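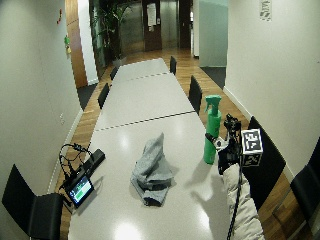

Gray cloth and green spray bottle on the long table, Husimitz Conference Room

Surface Care in the Shared Meeting Rooms
A gallery from the Facilities Office, Zukport Center

The Husimitz Room is the longest of the 16 meeting rooms in the Zukport Center and one of the most heavily reserved. Its table was last refinished in May, and the Facilities Office has since revised the cleaning routine for all white tabletops in the building. The revised routine is intended for room hosts, front desk staff and evening crews.

Tables are wiped after the last meeting of the day and again at noon when a room has been reserved for more than two sessions. Cleaner is sprayed onto the cloth and kept away from the joints between panels, where liquid can settle and lift the edging over time.
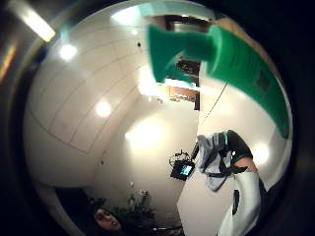
Bottles are filled at the supply closet on level 2 and signed out by room. Each one is returned at the end of the shift with its trigger in the closed position. Staff who notice a leaking or stiff trigger should set the bottle aside for Bushra Hashmi, Supplies Coordinator, and take a replacement from the same shelf.

Cloths are changed daily. A cloth that has been used on a whiteboard is not used on a table – ink residue leaves a gray film that is difficult to remove from a pale finish.

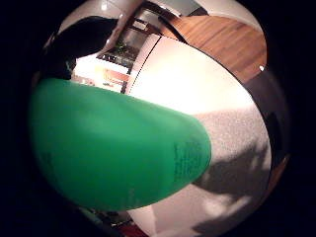
Labeling remains the responsibility of the Supplies Coordinator. Every bottle in circulation must state its contents and the date of filling, and hosts are asked not to refill a bottle from any other source. On the green bottles the small block of print near the rounded end should be checked at sign-out, and a bottle on which it has worn away should be exchanged. The same cleaner is not approved for wood surfaces, which are dusted with a dry cloth.

Glossy finishes show streaks most clearly under the ceiling lights. Crews are advised to wipe along the length of the table, one panel at a time, and to look along the surface from the far end before leaving the room.
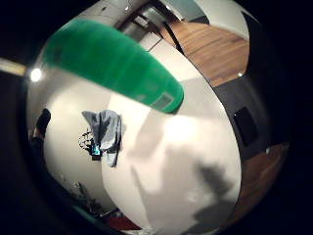

Personal items and cables should be moved before wiping begins and returned to the same place afterward. Items left overnight are held at the front desk for six days.

Questions about the routine may be directed to Etelka Somogyi, Facilities Office. Galleries for the Cui Room and the Minix Room will be added to this page when their tables have been refinished.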